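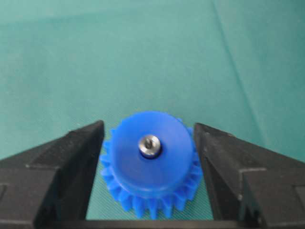 The part cost less than the envelope it came in, and Olanrewaju Ugwu had now read the invoice enough times to resent them both.

"One gear, blue," it said. Then shipping. Then a handling fee, from a company in Nellberg that had handled it by dropping it into a padded mailer with a business card and a peppermint.

He ate the peppermint. It was December and the shop was cold, and he felt he had paid for it.

The gear was for the Beaudoin clock. People in town called it that as if there had been a choice of Beaudoin clocks, when there was the one, bolted to the front of what used to be Beaudoin's department store and was now a place that sold mattresses. Every hour a door opened under the dial and a tin goose came out, turned once, and went back in. On the hour of noon it turned twice. Children were brought to see it. Most of them had seen better things on the way there, but they were polite.

In the fall the goose had come out at 11 and stayed out. It stood on its little platform through two rainstorms and an election, facing slightly left, and the mattress people began to get letters.

"It's looking in my window," said the dentist across the street, who had walked over to the shop to say it in person.

"It's tin," said Olanrewaju.

"I know it's tin. I have patients lying on their backs, and they turn their heads, and there's the goose."

"I could turn it the other way."

"Then it looks at the bank."

They both thought about the goose looking at the bank. The dentist seemed to feel this was a fair outcome. Olanrewaju said he would get to it.

Getting to it had meant a ladder, a flashlight in his teeth, and the discovery that the last person to fix the clock had done so with a Plunudeck. He had not seen one in years. Plunudeck had made motors for shop window displays, the kind that turned a cake or a wristwatch slowly under a light, and around 2000 they had stopped making them, or making anything. Whoever had put one behind the goose had done tidy work. He had even left a note, on a piece of cardboard wedged behind the bracket. It said DO NOT OIL. The whole thing was swimming in oil.

The old gear had come out in three pieces and some crumbs. He laid them on a cloth at the bench and tried to count what teeth it must have had, got two different answers, and had a sandwich.

Then he called Ritmont, who didn't carry it, and who gave him a number in Nellberg. The woman in Nellberg asked him what color he wanted.

"What color does it come in?"

"Blue," she said.

"Then blue."

"I have to ask," she said. "There's a box on the form."

So now he had it, blue as a swimming pool brochure, with its fat smooth hub and its ring of teeth and the stub of metal shaft in the middle. He rolled it a little way across the bench with one finger. It went in a small circle and lay down. He had worked on brass most of his life, and had opinions about plastic that he had shared with his sister, his barber, and a man at the airport. He tried the gear against the Plunudeck's pinion and turned it by hand. It ran without a sound. He turned it again, hoping for a click, some small grievance he could work up into a principle.

"Well, fine," he said to it.

He went up at eight in the morning, to have the light and to miss the nine o'clock goose. The mattress manager held the ladder. She was a young woman with a very long scarf and she held the ladder the way people hold a stranger's dog.

"Is it hard?" she called up.

"No."

"The last guy told us it was hard."

"What did he charge you?"

She told him. Olanrewaju looked down at her between his boots.

"It's pretty hard," he said.

He cleaned out the oil, which took a long time and most of a roll of paper towels, and he seated the gear, and tightened what there was to tighten, and moved the goose back by hand until it stood inside behind its door in the dark, where it belonged. It weighed almost nothing. Close up, somebody had painted eyelashes on it. He had lived in that town for thirty-one years and had never known about the eyelashes, and he held the flashlight on them for longer than the job called for.

By a few minutes to nine, there were people on the sidewalk. He hadn't told anyone. The manager might have, or the dentist, who was standing in his doorway with his mask pulled down under his chin and a patient beside him, still wearing the paper bib. A woman with a stroller had stopped. So had a man delivering bread, who asked what everyone was waiting for and, when told it was a goose, put down the bread.

The clock struck. The door opened, stuck for a moment, and opened the rest of the way. Out came the goose.

It turned once. It went on and turned again, a little faster than Olanrewaju would have liked, and then a third time, and a fourth, and somewhere in there he understood that his second answer about the teeth had been the right one and he had ordered by the first.

"It never did that before," said the bread man, with respect.

The goose went around eight times in all. The child in the stroller, who had been looking at its own mitten, began to shriek with joy. Then the goose backed in, the door shut behind it, and there was a pause, and people clapped. They clapped with gloves on, so it sounded like someone beating a rug.

"I love it," the manager said up the ladder. "Is that a new feature?"

Olanrewaju thought about another phone call to Nellberg and another handling fee. He thought about the box on the form. Across the street the dentist's patient was asking, as well as he could with half his mouth numb, whether it would do that at ten.

"It's seasonal," Olanrewaju said, and came down one rung at a time, working out what it was going to do at noon.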